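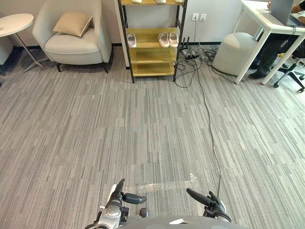
Figure 1. Carpeted floor with a clear plastic sheet and a small round white side table.

4. Deciding when a cream is finished

4.1 What I thought I was asking

When I started the diaries I had what I took to be a very simple question. When does somebody decide that a pot of face cream is done? I'd assumed there would be a moment for it (scrape, scrape, bin) and that the diaries would let me put a date next to each one. My co-author Leonilde Quintela, who had already spent a good while with the interview transcripts by that stage, told me I was being optimistic. She was right, and most of this section is me working out why.

The twelve diary keepers all lived in or near Pratby and all bought at least part of their skincare at Goodwin, the chemist's on the high street. Each of them used the same moisturiser for the length of the study, a plain day cream called Jerka, alongside whatever else they normally put on their faces. We gave out the cream in October in its usual 100 ml tube. I'd wanted jars, but the tube is how it's sold, and I'm glad now that I lost that argument, as the tube turned out to be half the story.

The instruction in the diary was one line long: "Write something when you notice how much is left." I didn't define "notice" and I didn't define "left". Several people rang me up to ask what I meant, and I'm afraid I said "whatever you think it means", which can't have been much help to them but did give us some lovely entries.

4.2 Full, going down, and the long end

Reading the diaries through in one go, I kept seeing the same shape. There's an opening stretch in which people hardly write a thing. The tube is new, it's fat, it stands up on its cap, and the only remarks are about smell and feel ("a bit like the inside of a new handbag", wrote one participant, and I've not been able to smell it any other way since). Then there's a middle stretch where the tube starts to crease and people mention it in passing. And then comes what Leonilde and I ended up calling the long end.

The long end is enormous! I hadn't expected it at all. Participants would write that the cream was "nearly gone", and then go on using it morning after morning, writing "nearly gone" again, or "still nearly gone", or in one case just "STILL" with the pen pressed hard into the page. If you went by the words alone you'd think the tube had been empty for most of its life. I went back to the weights we'd taken at the visits to check I wasn't imagining it, and people were calling the tube nearly gone while there was still a fair dollop inside.

I think the tube has a lot to do with this. You can't see into it. What you can see is how flat it has gone, and a tube goes flat at the bottom well before the cream near the cap runs low. One woman rolled hers up from the end with a hair grip, and her diary reads quite differently from the others: she wrote about her cream as a thing being used steadily, with no fuss, and the long end barely shows up. Another participant never squeezed from the bottom at all. He squeezed from wherever his thumb landed, and he declared the tube finished on three separate occasions.

4.3 Opening the next one

What I'd missed completely in the design was the replacement. I had it in my head that people finish one cream and then open another. Hardly anyone did it that way. The next product was normally bought well before it was needed, and it then sat in the cupboard being a temptation.

The diaries are very funny on this. People wrote about the new one as though they were having an affair with it. "Had a little go of the Grornard, just the once," says one entry, about a richer cream from a different maker, "then felt bad and went back to the tube." The same person later moved the tube to the shower shelf, which she described as retirement. After that she used it on her elbows.

I've come to think that moving is the important bit. I had been looking for the bin, and what I should have been looking for was the shelf. A cream went from the bathroom to the bedside, or from the bedside to a coat pocket, or into the gym bag, and every one of those moves took it off the face and gave it a humbler job. Hands first, then elbows, then feet. In Leonilde's transcripts there's a participant who refers to "foot cream" all the way through, and it took us both ages to realise that she had never bought a foot cream in her life. It was all old face cream, from several makers, squeezed into one pot.

So is a cream finished when it stops going on the face, or when it's physically used up, or when it's thrown out? I put this to the participants at the closing visit and got a different answer in nearly every kitchen. I've kept all three meanings in the analysis and labelled them as retired, emptied and discarded. They're clumsy words, but they stopped us arguing past each other, and the diaries could be coded again without too much pain.

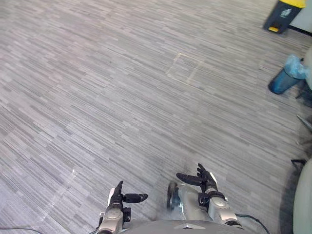

Figure 2. Grey carpet with a streaked pattern, seen from above.

4.4 Guilt, and scissors

Some people cut the tube open. I'd guessed a few would, but I hadn't guessed how pleased with themselves they'd be. The scissors entries are the longest in the whole set and by a long way the most cheerful. There's talk of how much was hiding in the shoulder of the tube, there are little drawings, and one participant folded the cut end over and fastened it with a clothes peg so that it wouldn't dry out. She got so fond of the arrangement that she didn't want to hand the tube back to me for weighing.

The people who didn't cut theirs open wrote about guilt instead. I want to be careful here, as I'm the sort of person who cuts tubes open myself and it would be easy for me to hear guilt where there was only boredom. Leonilde coded these entries on her own, without seeing my codes, and we then sat down and went through the ones where we differed. She was stricter than me. She only counted an entry if the writer said something about waste, or money, or "should". I'd been counting sighs. We've used her version.

Even on the stricter reading, guilt turned up mainly among people who'd already opened the next product. Those who were waiting, and had nothing new in the cupboard, wrote about the end of the tube as a practical nuisance. They were annoyed with the cap, they were annoyed with the shape, and they'd like a word with whoever designed it. They weren't cross with themselves.

4.5 Some trouble with the diaries

I should own up to a few things. Asking people to write when they notice how much is left makes them notice. One participant said that she'd never looked at a tube so hard in her life, and I believe her. The cream was also free, and it's quite possible that people are kinder to something they've paid for (or less kind - I can see it going either way). And the diaries were uneven. The longest ran to 2000 words, with weather, and the shortest was a list of dates with "fine" beside each one.

We thought about dropping the short ones. In the end we kept them in, partly out of stubbornness on my side and partly because "fine" followed by "fine" followed by "gone" is a pattern too. The writer of that diary had moved her tube to the car when I came to collect it. She hadn't thought to write that down, as it wasn't about how much was left, and I only found out because she had to go outside to fetch it.

The codes for retired, emptied and discarded are the ones used in the next section, where the weights are set beside the diary entries for each participant.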